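4. Open Day Study

4.1 Setting and visitors

The demonstration was held at the Manham laboratory on April 20, 2018, as part of the yearly open day. Visitors came in small groups and stayed at the station for 11 minutes each. In all, 123 people took part and filled in the short form afterward. Most had come with family members or with a school. A smaller share worked in local shops and plants and had asked for the invitation themselves. No one was paid, and no one was told ahead of time what the station would show.

Groups were led in by a guide, who gave the same spoken introduction each time. The text was written by Ottmar Schmieder and had been tried out on two classes in November. It took less than a minute to read and used none of the technical terms from Section 2. The guide then asked the group what they thought the arm would find easy and what it would find hard. Answers were written down before anything moved, so that they could be compared with the form.

4.2 Station and task

The station was the one used for our daily work with the Drastano controller. We made only small changes for the open day. The table was covered in fresh brown kraft paper, and blue tape was laid on it by hand to mark off cells. The grid served two purposes. It let visitors name a cell out loud when they wanted to choose a target, and it gave the operator a plain way to place an object without reading coordinates from a screen. The lines were not measured to a tight tolerance. The controller does not use them, and a break in the tape has no effect on how a grasp is planned.

Visitors chose one object and one cell. The guide put the object down and stepped back, and the operator started the trial from a teach pendant on the desk next to the table. The arm then had one attempt to pick the object up and carry it to a second cell, also named by the group. If the attempt failed, the operator moved the arm back to its starting pose and the group was allowed one more try. Figure 3 shows the station with a plush toy on the grid and the gripper over the rows farther up the table.
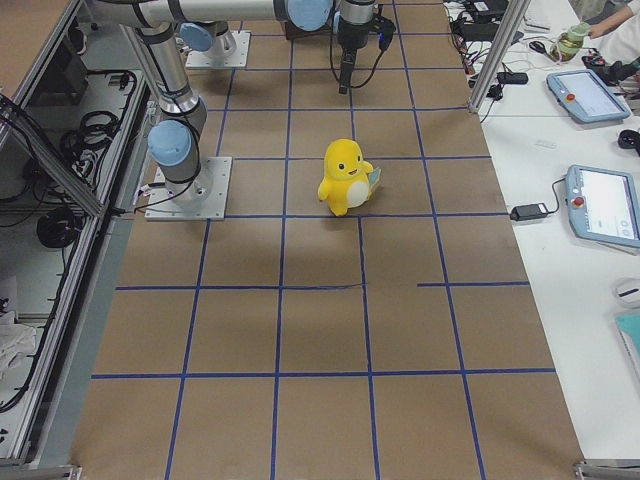 Figure 3. The tabletop station. The object is a yellow plush toy with a white belly patch. Two arms are mounted on the table; only the base of the second can be seen, near the top. The teach pendants are on the white desk at right, each with a red emergency stop button.

4.3 Objects

Soft toys were used for most groups. We had planned to use the plastic blocks from the Indimness set, which are easier to grasp and have known sizes, but the first two groups showed little interest in them. The toys were harder for the system. A plush body gives way when the fingers close, and the best place to hold it depends on which way it faces. Visitors seemed to grasp this quickly once they had seen a failed attempt, and several asked for the same toy to be turned around and tried again. These repeat requests were granted when time allowed but were left out of the counts in Section 5.

All objects had to weigh less than 400 grams. Items brought by visitors were not accepted, although a number of children asked.

4.4 Safety

The station was run under the rules that apply on a working day, with two additions. Arm speed was cut to half of the normal limit, and a line on the floor kept groups back from the table. The operator stayed within reach of an emergency stop for the whole of each trial. The stop was pressed twice during the day, both times when a child crossed the line. Neither case involved contact with the arm, and both groups carried on after a short pause.

4.5 Data kept

For each trial we kept the joint positions, the gripper state, and the commands sent by the operator. The logs were cut to a maximum of 4000 samples per trial, which was enough for all but the slowest attempts. No sound was recorded. The guide's written notes were typed up the same evening and matched to the logs by start time. One page of notes could not be matched, and the trials on it were dropped.

The form had five items, taken with small changes in wording from the scale of Ko described in Section 3. Children under ten were helped by an adult. Their answers are reported separately, as the guides noted that parents often gave their own view first.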